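Home Issues Sections Authors Search

4. Mug ownership in shared workplaces

4.1 Material

Questionnaires were given out at three sites: the Stasico offices, the Grarnitz print works and the Hegedűs depot. We received 148 usable replies. The first round was closed in August, when many staff were on leave, and the Grarnitz replies from that round are thin for this reason. We kept them in, but they are not used for the comparison between shifts.

The form asked whether the person kept a mug at work, where it was kept overnight, who else might use it, and what happened when it went missing. Most people answered the first two questions in a word or two. The third drew longer answers, often running over onto the back of the page.

4.2 Personal and common mugs

Staff at all three sites drew a line between personal mugs and common ones, but they drew it in different places. At Stasico a mug left in the shared cupboard was treated as common after a while, whatever its owner thought. At the Hegedűs depot the cupboard was hardly used and mugs stayed on desks or in lockers. The rule there was simple and few people broke it. 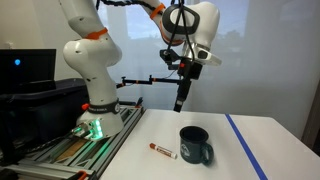 One reply from Grarnitz objected to the question itself, saying that a mug is only borrowed if it comes back washed, and that anything else should be called taking. Similar views came up at Stasico, though in milder terms. Several people said they would use a colleague's mug if the colleague was away, but would not want to be seen doing it.

Plain mugs were lent more readily than those with a name or a picture on them. In the Stasico replies, 63 people kept a mug of their own at work, and 50 of these said it had been used by someone else without asking. Colour mattered less than we had expected. A plain mug in a strong colour was easy to pick out on a crowded draining board, yet it was still taken to be common unless people knew whose it was.
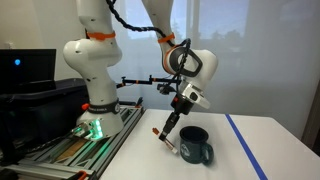 Figure 1. Mug with a small round logo, dark green.

Washing up followed ownership closely. Personal mugs were rinsed by their owners, usually at the end of the day. Common mugs were left in the sink until someone needed one. The Hegedűs depot had a written notice on this point, which staff on both shifts said they had stopped reading.

Related items
Tea rounds and turn-taking in small offices
Fridge labels at the Jitar canteen
Lost property in shared kitchens
Notices and who reads them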